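Reporting Near Misses and Minor Injuries: Frequently Asked Questions

Trovulik Workplace Safety Office
Last updated September 26, 2019

The following answers apply to all employees, temporary staff and contractors working at the Cimer and Grirkov sites. Questions about a specific case should be sent to the Safety Office.

What is a near miss?
A near miss is any unplanned event that could have caused injury, illness or damage but did not. Examples include a box falling from a shelf into an unoccupied aisle, or a vehicle stopping short of a marked walkway.

Do I have to report an injury if I only needed a bandage?
Yes. All injuries must be reported, including those treated with basic first aid. Enter the details on Form 11 before the end of your shift.

Who can submit a report?
Any person on site may submit a report. You do not need your supervisor's approval, and you do not need to have been directly involved in the event.

Can I report without giving my name?
Near misses may be reported anonymously. Injury reports must identify the injured person so that treatment and any later claim can be recorded correctly.

How long do I have to report a near miss?
Near misses should be reported within two working days. Late reports are still accepted and will be reviewed in the same way.

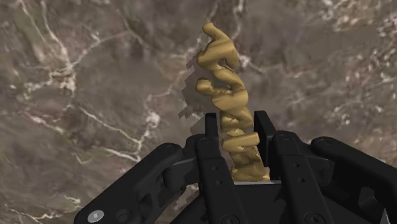
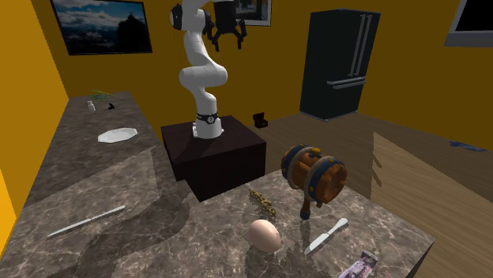
Top: twisted golden object held in a black gripper. Bottom: white robot arm on a dark pedestal.

What happens after I submit a report?
The Safety Office assigns each report a reference number and a reviewer. The reviewer may visit the area, speak with witnesses and request maintenance records. Reviews are normally closed within 30 days. If more time is required, the person who submitted the report will be informed in writing, unless the report was anonymous.

Will a report affect my performance review?
No. Reports made in good faith are not placed in personnel files. Retaliation against an employee for reporting is a violation of company policy and should be brought to Human Resources.

I work for Jansen as a contractor. Which form should I use?
Jansen personnel should complete Form 11 and also notify their own employer. The Safety Office does not forward reports to contractors automatically.

Is the reporting line available on holidays?
The telephone line is open 365 days a year. Messages left overnight are reviewed the following morning. For an emergency, call 911 first.

Where can I see the results?
A summary of closed reports is posted on the safety notice board at each site. The annual summary is published each January and does not include names.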